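Hatwood Women's Health Access Project
Progress report to the Holmgren Fund, second period

Prepared by Nikau Sheehan, project manager

Summary

The grant pays for travel help, a phone line and an evening contraception clinic for women in Hatwood and the villages up to Sisitz. The phone line and the travel help are running as planned. The evening clinic opened a month later than we said it would, in September, and is now held every Thursday from 5.30pm.

Travel help

We paid for or arranged 126 return journeys in this period, against a target of 100. Most were to the hospital at Flergate, still the nearest place that offers surgical appointments. Sixty-seven of the journeys were for women coming from Sisitz, where the last direct bus leaves before the afternoon clinic ends. Taxi fares went up during the period and we have overspent this budget line. We would like to move money from publicity to cover it and have sent the form separately.

Two women asked for help with an overnight stay. The grant terms do not cover this, so we met the cost from our own reserves. We would be glad to discuss whether the terms could be widened for the final period.
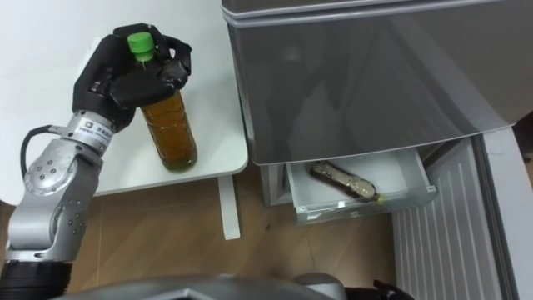 Evening clinic

The delay came from the lease. The landlord wanted a separate agreement for use after 5pm and it took several weeks to get the wording settled. A nurse is present at every session and a doctor at alternate ones. Take-up was slow to begin with but the last three sessions were fully booked. Women under 25 are still not coming in the numbers we hoped for, and we have asked the college to put our details in its student handbook.

There was a small protest outside on the second evening. Staff spoke to the police liaison officer afterwards and we have changed the appointment letter to mention the side entrance. It has not been repeated.

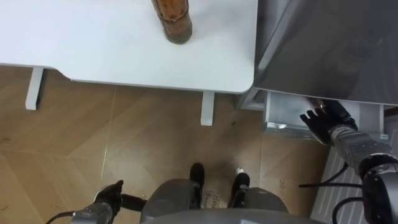 Phone line

The line is open on weekday mornings. Calls are mainly about waiting times, how to get a referral and whether a GP has to be told. We have rewritten the recorded message, as callers found it too long, and added an option to ask for a text back. One of the call handlers left and her hours are being shared until the post is filled.

Next period

Fill the call handler post.
Agree the change to the travel budget with the Fund.
Review the clinic opening time with the nurses, who have asked for a 6pm start.
Send out the user survey, with results to be included in the final report.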